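The fault showed up on run 387, when the left arm of the Drenitz cell stopped reporting its wrist angle and kept moving. It traveled for 2 seconds before the watchdog cut power.

"The encoder was fine," said Ye-seo Ok, who maintains the cell. "The connector had backed out. We found it on Saturday - one pin, no contact."

Zekotell has since shortened the watchdog limit. Ok wants a locking connector as well.
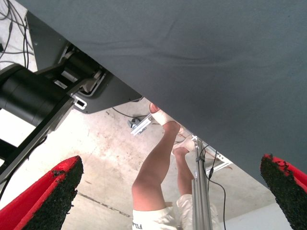 Wrist camera view between the red gripper fingers, with the second arm at left.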